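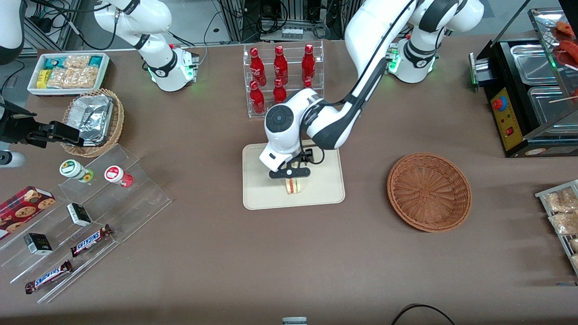

I run a snack counter on one table, and I get the same questions about it over and over, so I finally typed up my answers. A small counter lives or dies by how you lay it out. Drinks go toward the back, where people can see them over everything else -- six red Coca-Cola bottles on a two-level clear rack take up hardly any room. Sandwiches get a plain beige tray with rounded corners, and packaged snacks go in a shallow white one off in the corner.

Home Counter Ideas FAQ Recipes Contact

Search this site Go

Posted 30th August by Primo Ferraro

How big a table do I need?

Smaller than you think! Mine came from the Somberg outlet and it's four feet long. I tried a bigger one in February and spent the whole time walking back and forth.

Why the clear stands?

You can see what's behind them, and they don't fight with the wrappers. I like steps for candy and cookies, with the tall boxes up top and round containers on the lowest level, lids facing out.

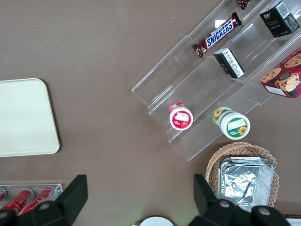
Snickers in the middle, round containers down low, foil trays in the basket.

Do I really need baskets?

Need, no. But I love them. A wicker basket makes foil trays look a lot less like a cafeteria, and you can pick up the whole stack and move it when you want to wipe the table. (Shake the crumbs out once in a while. They get down in the weave.)

Where do you keep the food warmer?

On the same table as everything else. Check where your outlet is before you set out a single candy bar. I've rearranged a full counter over a short cord and I don't recommend it.

How do you price things?

Round numbers, always. My friend Rosario Marchetti does odd cents at his counter over on Ansari Street and he's forever digging for change. He says it works for him, so okay, but I'm sticking with whole dollars.

How much do you sell?

Last year it was 3,259 items, and 358 of those were sandwiches. My best single day was 26 sandwiches, and I ran out before lunch was over -- I still hear about it from the regulars.

Can I put out homemade food?

Ask your county first. The rules are different all over and I only know mine.

What if my question isn't on here?

Send it through the contact page and I'll add it when I get a chance. Pictures of your own counter are very welcome, especially if you've found a good spot for napkins, as mine keep ending up on the floor.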